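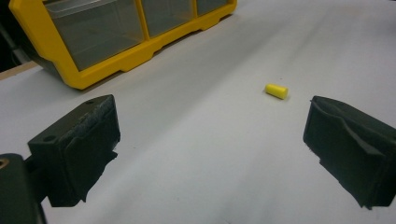
The hard part is never the first page, Huệ Hứa told us when we asked her how a long comic gets abandoned, because the first page is the one you have been drawing in your head on the bus for years. The hard part comes somewhere in the middle of the second chapter, when the characters have been introduced and have to be walked from one place to another. She had kept every unfinished page from Sokol in a flat drawer, in order, and she could put her finger on the very sheet where, as she saw it, the story had begun to feel like homework.

Figure 2. Two black gripper fingers facing each other above a light gray tabletop.

4.2 Stopping, pausing, and "being between pages"

We had expected, going into the interviews, that people would talk about giving up a serial comic as a single decision, made on some particular evening and remembered afterward with a little embarrassment. That was how we had worded the interview guide, and we are grateful to the first people who sat down with us for being so patient with the wording. Of the 19 makers who took part, hardly any used the word "quit" without being handed it first. They said they were resting, or that they were between pages, or that the comic was "still on the desk," which in several cases meant that it was under a good deal of other paper on the desk. Danica Hodžić had been between pages for over eight years at the time of our conversation and spoke of the next one in the present tense the whole way through.

It would be easy to treat this as a polite way of not saying something painful, and for a few participants it may well have been that. We came to think the phrase deserved to be taken more seriously, though. A serial drawn in the evenings has no publisher to cancel it and no contract that runs out. The only people who can end it are the maker and the readers, and the readers of a small comic (most of ours were posted on Tekano, or photocopied and passed around the Keltdale drawing circle) tend to drift off a few at a time without announcing it. So the comic stays open by default. Closing it takes a deliberate act, a final post or a note inside the back cover, and that act costs effort of its own that a tired person may not have to spare.

Prys Gape gave us the clearest account of this. He had drafted a farewell note for his own strip and found that it needed a drawing to go with it, and the drawing needed the two main characters to be standing somewhere, and once he had worked out where they were standing he had, more or less by accident, penciled half a page of story. The note was never posted. The half page was still in his sketchbook when we met, and he let us look through the pages on either side of it, which were mostly studies of hands and of people asleep on trains.

Sketchbooks turned out to matter a great deal more than we had planned for. Our guide gave them one question near the end, and Jasmina Shehu, who carried out the early interviews, moved it to the front after noticing how much more easily people talked with a book open in their lap. Nearly everyone who had stopped work on a serial had gone on drawing. They drew in waiting rooms and in front of the television, and they drew their own characters too, sometimes often, but without panels around them and without anybody having to say anything. One participant described this as visiting the characters without having to drive. We liked that very much and have gone back to it many times while writing this section.

What had stopped, then, was fairly specific. It was the planning of pages: deciding how many panels a conversation would need, leaving enough room for the lettering, keeping a jacket the same from one week to the next. Makers who lettered by hand complained about lettering the most, and those who lettered on a computer complained about choosing a font and then having to live with it. Backgrounds came up again and again. Huệ Hứa had set Sokol in an apartment building with a spiral staircase, a choice she described as the worst mistake of her drawing life, and she had rewritten several scenes so that people would meet on the ground floor.

Readers came into these accounts in ways that did not always fit our categories. We had coded comments and letters as encouragement, and many of them were exactly that. But a kind message asking when the next part was coming could weigh on a person quite heavily – more heavily, some said, than silence would have. Danica Hodžić still had a postcard from a reader in Wirnuvik, sent after the second chapter, asking whether the sister would come home. She kept it by the lamp for a while and then moved it inside a book, where it would not look at her. She had never answered it, and she told us that the honest answer was that she had not decided.

There were also makers who had started again, and here we want to be careful, as the group is small and we met them through a drawing circle, which is a place where people who still draw are likely to be found. Those who had gone back to a stalled serial mostly did so by making it shorter. They cut a chapter, or let a side character go quietly, or changed the page size so that fewer panels would fit and fewer would be expected. Prys Gape has since moved his strip to a single tier per page and reports that he is enjoying himself. A couple of people skipped the difficult part of the story altogether, wrote "some time later" in a caption box, and carried on from there, and they told us with evident pleasure that no reader had ever written in to object.

Randa Hijazi has suggested, in reading over our transcripts, that we should set the term "abandoned work" aside for this kind of material and speak of dormant serials, and we have followed her in the sections after this one. The word is not perfect. It suggests that waking up is the natural thing to happen next, and for some of these comics it plainly is not going to. Still, it sits closer to what people said, and it leaves room for the drawer, the postcard and the half page of pencils, all of which their owners were quite firm about keeping. In section 4.3 we turn to the makers who did post a final page, and to what they drew on it.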